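Ticket 238: Gripper opens by itself near the end of a teleop demonstration
Project: Flarnasis
Opened by: Tarek Helmy
Assigned to: Skarphéðinn Kvaran
Opened: October 5, 2020
Status: Closed, one follow-up left open
Priority: Normal

Reported problem

While recording demonstrations for the hanger task by remote control, the gripper opens slightly without being told to. The operator is holding the trigger steady. It happens when the arm slows down close to the rail, so the clip is let go early or slips in the fingers. The take then has to be thrown away.

Setup is the usual one. One arm, wrist camera, Brultano hand controller on the right side, follower software from the Kateo branch. The task is to reach in, close on one spring clip, lift its wire off the loop and hang it back on a free one. No changes to the task sheet since February.

Steps to reproduce

Start a recording. Close on any clip with the trigger held at half travel. Move towards the rail at normal speed, then slow right down for the last bit. The gripper command drops for a moment and comes back. I can get it to do this in most takes if I go slowly enough, and hardly ever if I rush.

Tarek

First reply - Skarphéðinn Kvaran

Please send the command log for one bad take and one good one. Also tell me whether you see the same thing with the trigger pulled all the way in. If full travel is fine and half travel isn't, I'd look at the controller before anything on the arm.

Have you done a trigger calibration since the controllers were swapped over?

Reply - Tarek Helmy

Logs attached. Full travel is fine. I did 7 takes with the trigger right in and had no drops at all. The trouble is that full travel squeezes too hard for this job. The operator loses the feel for when the clip is seated and tends to push it sideways along the rail.

No calibration since the swap. I didn't know it was stored per controller.

Reply - Skarphéðinn Kvaran

It is stored per controller, yes. The file on your machine still has the serial number of the old one, so the new one has been running on defaults.

In the bad log the raw trigger value is noisy in the middle of its range. The follower has a filter for that, but the filter window gets shorter when the arm is moving slowly. It was put in so that fine finger movements would not lag behind the hand. At low speed the noise gets straight through, and the gripper follows it.

The rail is the worst place for it to happen, as the fingers have clips close by on both sides and a small opening is enough to touch the next one along.
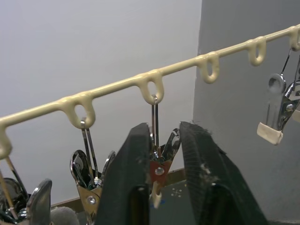 So there are two things to change. First, calibrate the controller you have now. Second, set the lower limit on the filter window so it can't shrink to nothing. Steps:

Close the follower and put the arm in hold.
Run the trigger calibration with the new controller plugged in. Squeeze and release slowly when it asks, and don't rest your finger on the trigger between squeezes.
Check that the serial number in the new file matches the label on the controller.
In the gripper settings, turn on the minimum filter window and leave it at the value in the Kateo defaults.
Restart the follower and do a few takes at half travel.

Please don't change the speed scaling at the same time. I'd like to know which part did what.

Reply - Tarek Helmy

Calibration on its own made it better but not gone. I still got a drop on the slow approach, only smaller. With the minimum window on as well, I have not seen one. There is a little more lag when closing - you notice it for the first few takes and then get used to it.

One other thing came up while I was going through the old recordings. Takes with an early release were being marked as successful if the wire ended up on a loop anyway. The check only looks at the end of the take. We have 2,000 recordings in the set and I don't know how many are affected. I'd rather not train on the ones where the gripper opened on its own, as the policy will probably learn to let go there.

Reply - Skarphéðinn Kvaran

Agreed. I've written a short script that looks for a dip in the gripper command while the trigger is held and the arm is under the slow speed limit. It puts a flag on the take and doesn't delete anything. Go through the flagged ones by hand, some operators do open a touch on purpose to let the clip settle.

I'm closing this one. The re-labelling stays open as a follow-up under Tarek's name, and the calibration step goes into the start-up sheet for the Nørgaard cell too, as they had the same controller swap.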